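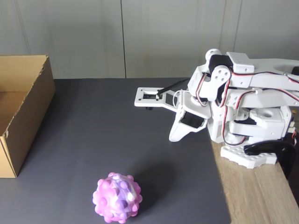
Figure 7.1 White robotic arm over a gray mat, with a spiky ball and an open cardboard box

Print this page | E-mail this page

Chapter 7
Where Two Gauges Meet

The gauge of a railroad is the distance between the inside faces of its two rails. Most lines in North America and much of Europe use standard gauge, 4 feet 8½ inches. Many other lines do not. Mountain railroads were often built to a narrower gauge, which allowed tighter curves and cheaper tunnels. The savings were made once, at construction. The cost of the choice has been paid ever since at the places where a narrow line meets a standard one.

Such a place is called a break of gauge. This chapter looks at one of them, the junction at Plimeck, and at the ways that passengers and freight get across it.

The Winitz line

The narrow-gauge line from Plimeck to Winitz is 149 kilometers long. It follows the river as far as Pikurstead, then climbs through a series of loops to the summit station at Hayashi, 1280 meters above sea level. From Hayashi it drops to Winitz on the far side of the range. There is no other railroad at Winitz, so every ton of freight that leaves the valley by train has to pass through Plimeck.

Trains on the upper section are short. The platforms at Hayashi hold five cars, and the passing loop is only a little longer. A standard-gauge train arriving at Plimeck may carry enough grain or lumber to fill three or four narrow-gauge trains. The yard was laid out with this in mind, and storage tracks take up more of it than the platforms do.
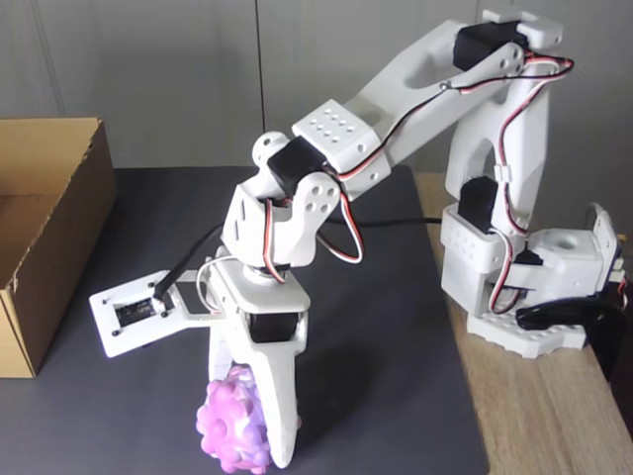 Figure 7.2 Gripper holding a pink and lavender spiky ball

Getting across the break

Passengers simply change trains. At Plimeck the two gauges share an island platform, with standard-gauge track on the north side and narrow-gauge track on the south. The timetable allows 12 minutes for the change in most cases. The last train to Winitz will wait longer if the main line is running late.

Freight is harder. Four methods are described in this chapter:

Transshipment, in which goods are moved from one car to another
Containers, which are lifted across whole
Transporter cars, which carry standard-gauge cars on narrow-gauge track
Dual gauge, in which a third rail is added so that both kinds of train can run

Plimeck has used the first three. A third rail as far as Pikurstead was studied by the engineer Aoi Noguchi, whose report is reprinted in part in Section 7.4. She found that the bridges could carry the load but that two of the tunnels were too low.

Before you read on, review the terms "loading gauge" and "axle load" from Chapter 5. Loading gauge is a limit on the height and width of a train. It is separate from track gauge, and the two are easily confused.

Last updated: 22 February 2019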